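# Sosusine

Sosusine is our grasp planning and replay tool for two-finger grippers. You give it a scene, it proposes grasps, it tries them in simulation, and you get to watch every attempt from the wrist camera before anything moves on a real arm. It started as a weekend script of Emilian Bratu's and has grown into the thing we open first every morning.

## What's in it

The planner takes a mesh or a depth image and returns up to 40 candidate grasps, ranked. Ranking looks at finger clearance, how square the contact is, and whether the approach path brushes anything nearby. You can change the weights while it runs, and the list reshuffles in front of you - we're very fond of this bit!

Scenes are plain text files. Sosusine ships with 15, mostly tabletop clutter: letter blocks, pegs, planks, odd bits leaning on each other. Small cubes make a lovely first test. They're easy to hold, but a grasp that's a few degrees off shows up straight away in the contact plot, and a printed letter on each face lets you check that the pose estimate has the cube the right way up.

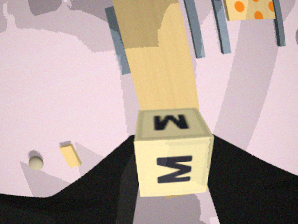

Replay keeps the wrist view and the joint log on one timeline, so you can drag back to the moment of contact and step forward a tick at a time. Shabnam Bangash wrote the shadow controls after we found our old detector was treating dark patches on the table as objects. You can now soften the lights, move them or switch them off between replays and see what the detector makes of each version.

## Working with Ene and Loritz

Ene, our motion layer, reads Sosusine's output directly. Pick a grasp, press send, and it plans the approach and the retreat. If you already use Loritz for logging, set `log_target: loritz` in the scene file and the runs will appear there with their names intact.

## What you need

- Linux, with Python already installed
- 2 GB of free disk space for the bundled scenes
- A graphics card if you want live replay (planning alone is fine without one)

## Current version

Version 3 came out in February. It has faster collision checks, undo in the scene editor, and a proper fix for the finger width setting that used to reset itself on reload. Soft objects aren't supported yet - cloth and foam will load, but they behave like bricks. Suction cups are next on the list, and an early branch is in the Rernmont repository if you fancy trying it.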